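Category: Robot Learning / Simulation

3.2 Collecting demonstrations

All demonstrations were gathered in Rasarton, our simulator, before any work on the real arms. One operator, Kilian Stöckli, drove both arms through 26 episodes of the placing task. We stored camera views and joint positions at every step, including steps where neither arm was in view.

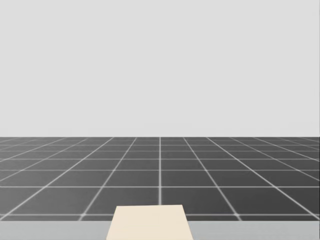 4 min read

Figure 2. Simulated view with both arms outside the visible area. The grid floor meets a plain gray background.

Views like Figure 2 carry little information about the arms, and an early version of our filter dropped them. We put them back after the policy trained without them did poorly at the start of an episode. Of the 26 episodes, 12 were recorded in March and the rest after the controller was changed. We held out 2 for testing. Floor and background were kept the same throughout, so we make no claim about other settings.

Comments

Auer: Were the joint positions logged at the same rate as the images?

urkley: Would like to see the filter code.

Flevon: Figure 2 needs a scale for the grid.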